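Plusto

The restaurant opened the week I moved into my daughter's house in Kininitz. My grandson was four. He told me the name on the first morning, before I had my shoes on. It was called Plusto. I asked what that meant and he said it meant the restaurant.

I had come because of my knee. The surgeon had said up to 60 days before I could manage stairs, and my apartment was up two flights. My daughter put me in the back room downstairs, with the good lamp and a chair that didn't tip. The restaurant was in the same room, on a white table along the wall, and it was not going to move for me.

"You can be the customer," my grandson said.

I said I would think about it. I had a library book and I wanted to read it.

He let me read four pages. Then he came over and stood by the arm of the chair with his hands behind his back, the way I suppose he had seen a waiter do it, and asked if I was ready to order. I said I would have soup. He said there wasn't any soup. I said I would have an egg, and he said there weren't any eggs and looked at me as if I should have known.

"What is there?" I asked.

"Ketchup," he said.

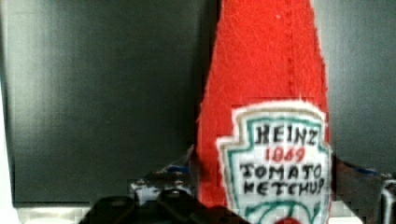
I had the ketchup. He brought it to me by itself and waited while I pretended. I said it was very good. He asked for 38 dollars, and I told him that was a lot for ketchup. He said it was a lot of ketchup.

We went on that way through August. My daughter left for work at seven and came back at five, and in between I did my exercises and ate at Plusto. I was the only customer. The menu got bigger as he found things around the house that he had put down somewhere and forgotten. Some of it was under the couch. A strawberry was in the bathroom. Each time something turned up he announced it as new, and I would have to order it, even if I had just eaten.

There were rules. I could not come to the table. I could not ask for anything I could see from the chair, because that was cheating, and I could not ask for anything that didn't exist. That left guessing. If I guessed wrong he said, "We're out." If I guessed right he went away and was gone a long time.

I'd worked in a real kitchen once, in Dalusine, for three years before I was married. I never told him much about it. It was hot and the floor was bad and the man who owned it counted the rolls. But I knew what it was to have a ticket up and nothing to send out, and I could see that my grandson knew it too. He would stand at the table with his back to me, moving one thing an inch and then moving it back.

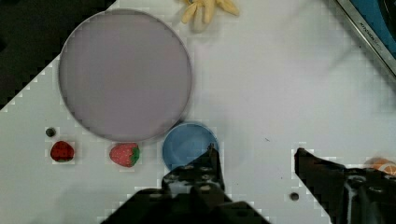 One afternoon I ordered and fell asleep. It was the pills, which I had cut down to two a day but which still took me under after lunch. When I woke up the light had changed and I didn't know how long it had been. He was still at the table. He had set out the big round plate, and there was nothing on it. The small blue bowl was down below it, and the bananas were off on the far side. I watched him for a minute without saying anything. He was whispering to himself.

"Is my order coming?" I said.

He didn't turn around. "You said you wanted what Grandpa had."

I did not remember saying it. I might have. My husband had been dead since before the boy could talk, and we didn't bring him up much in front of him, and I don't think it was a decision anyone made.

"Did I say that?"

"You said, I'll have what he's having. I said who. You said Grandpa."

I sat up and got my foot flat on the floor. The knee was stiff.

"I don't know what he has," my grandson said. "Nobody told me."

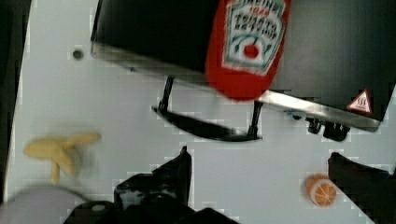 Posted by intarasuk in Short Fiction | February 14, 2024

So I told him. I said his grandfather ate plain things. He liked toast dark, close to burned. He liked noodles with butter and he liked a peach if somebody else cut it. He put ketchup on eggs, and on potatoes, and one time on rice at my mother's house, and she talked about it for years. He drank his coffee from the smallest cup we owned and got up for more every few minutes. I used to tell him to get a bigger cup. He said then he would have no reason to get up.

My grandson listened to all this with one hand on the table. Then he said, "We have some of that."

He worked fast after that. He opened the door of the oven and shut it. He asked me how dark, and I said dark. He asked if the noodles could be bananas and I said his grandfather wouldn't have minded. He wanted to know if Grandpa would pay. I said I would pay for both of us.

"Then he has to have a chair," he said.

The other chair was in the kitchen. He was too small to carry it, so he pushed it, and it made a terrible noise across the floor. I should have told him to stop. He got it as far as the doorway, where the two floors meet and there's a strip of metal, and it wouldn't go over. I stood up. I got my cane and went across the room, farther than I was supposed to go that week, and lifted the front legs while he pushed from behind. It took us three tries.

We put it next to mine. He looked at the two chairs – he moved his grandfather's back a little, I don't know why – and went to work.

When my daughter came home at five I was in my chair with a plate on my lap. She had her bag on her shoulder and her keys in her hand. She looked at the second chair.

"Who's that for?" she said.

"He's eating," my grandson said. "You have to wait."

She put her bag down in the hall. She went to the table and stood there looking at everything he had out.

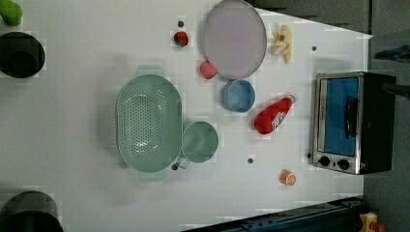
The table at Plusto, with the toaster oven, the colander and the ketchup.

"Did you have a good day?" she asked me. I said I had walked to the door and back. She said the therapist would be mad, and then she said it was good, though, and touched the top of the chair that was not mine.

"Is there anything left?" she asked him.

He thought about it. He picked up the little green cup, looked into it, and carried it over to her with both hands.

"You can have his coffee," he said. "He's getting up for more."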